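Okay, April is over and I finally want to talk about my letter-writing month, because I had SO much fun with it. Thread!

The rules were simple. One handwritten letter a day, real paper, real stamp, mailed by 5 pm. No typing a draft first. I broke that last one on day two and then never again.

I thought I knew maybe a dozen people who'd want a letter from me. Then I posted about it here and ended up with 53 addresses in my notebook. Fifty-three! Some of you I've never even met (hi, Hedlund crowd).

First week was rough. My handwriting has gone completely to pieces since school. I can manage half a page before it starts sliding downhill, and my lowercase r and v are now the same letter. Gudrun Eide wrote back asking who "Havvy" was. It was Harry. My cat.

Also, starting over. I start over a lot. Wrong date, smudge, a joke that sounded mean once I saw it in ink, and there goes another sheet.
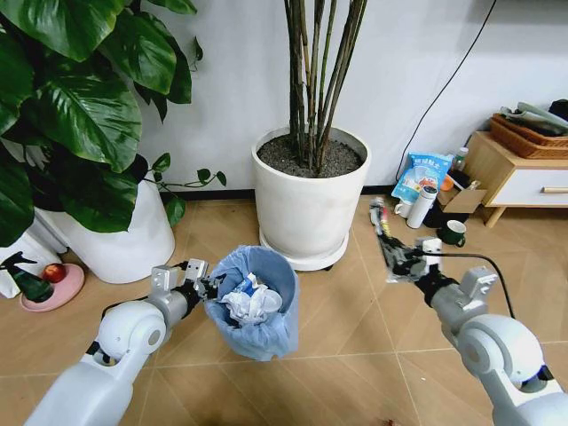
Shanthi Roy told me to switch to a soft pencil for the first line and then move to pen once I'm warmed up. Best tip of the whole month. You get over the scary blank part and then you're just talking.

Things that turned out great to write about: what's growing on the neighbor's balcony, a soup that went wrong, what I could hear while I was sitting there. Things that were terrible to write about: work, the news, how busy I am.

Oh, and questions! Put in at least one real question. Every letter where I asked something specific got an answer. I asked Kjell Hägglund what he ate for lunch in third grade and got four pages, both sides, with a drawing of the cafeteria.

A word on paper, for the three people who asked. I love thick cream paper and it's wrong for this. It makes me feel like I have to be important. A cheap lined pad is perfect, you can be as silly as you like on it.

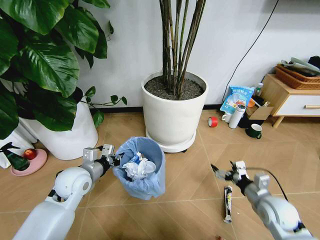
Envelopes though, go nice on the envelopes. Maja Lis folds hers out of old maps and I got one made from a hiking map of Gramen, with the trail running right across the flap. It's on my fridge and it's staying there.

Final count: 40 letters sent (I got carried away and did doubles on rainy days), and replies are still coming in. Joar Eide's arrived yesterday and he writes the way he talks, all in one breath, no commas anywhere, I could hear him the whole way through.

I'm keeping it going at one a week. If you want to be on the list, message me your address and tell me one thing you could talk about for an hour. Pens, birds, your aunt's divorce, I'll take it all!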